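Plikis – les étiquettes d'alimentations, relevées une par une
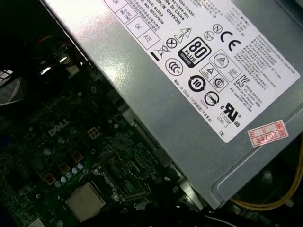 Dernière modification : juin, par Edeltraud Zaugg (ajout des codes de reconnaissance UL)

Salut et bienvenue dans Plikis ! C'est mon petit relevé d'étiquettes de blocs d'alimentation de PC, commencé un soir où je cherchais une référence sur un bloc déjà remonté au fond d'un boîtier (plus jamais ça). Il y a pour l'instant 174 fiches, tapées à la main, avec des fautes de frappe que je corrige quand je tombe dessus.

Ce qu'il y a dans une fiche

Je recopie ce qui se lit, dans l'ordre où ça me vient : la référence, le pays, la certification de rendement, les logos de conformité, les codes imprimés en petit. Pour le bloc du haut de page, ça donne :

reference : DP/N 0HYVAH
pays : Made In China
rendement : 80 PLUS Bronze
logos : CE, CCC, KC, c UL us
code_ul : E132068
niveau : LEVEL 3
controle : OK / HI-POT GND CONT / OK / ATE
autocollant : rouge et blanc, 2026年

Le champ « autocollant » est à part parce qu'il est collé sur la tôle, en dehors de la grande étiquette, et que je l'oubliais tout le temps au début. Si les cases du mois et du jour ne sont pas lisibles, on garde l'année et on passe à la suite.

Petites règles maison

Pas de devinette ! Un logo que je ne reconnais pas devient « inconnu » suivi de sa forme, par exemple « inconnu, N dans un cercle ». Le rond avec un 10 au milieu des flèches va dans « environnement », avec la poubelle barrée. Les caractères chinois, je les recopie si j'y arrive, sinon j'écris « texte_zh : oui ». Urs Hämmerli a repris pas mal de ces lignes-là et je le remercie mille fois, il a une patience que je n'ai pas.

La puissance manque sur certaines fiches – je ne la remplis que si je la lis moi-même sur l'étiquette, jamais d'après un catalogue.

Les fichiers

fiches.csv : tout le relevé, une ligne par bloc
logos.txt : la liste des noms de logos, à respecter à la lettre (« CCC » et pas « 3C »)
a_revoir.txt : mes doutes, en vrac

Le csv est en UTF-8, séparateur point-virgule. Avec un tableur, pensez à importer la colonne « reference » en texte, sinon les zéros de tête s'envolent.

Pour participer

Envoyez-moi une fiche au format ci-dessus, je relis le vendredi soir en général. Une seule fiche par message, s'il vous plaît. Et on n'ouvre pas le bloc, même débranché : tout ce qui m'intéresse est imprimé dehors.

Reste à faire : fusionner les doublons et trancher entre « pays » et « origine » comme nom de colonne.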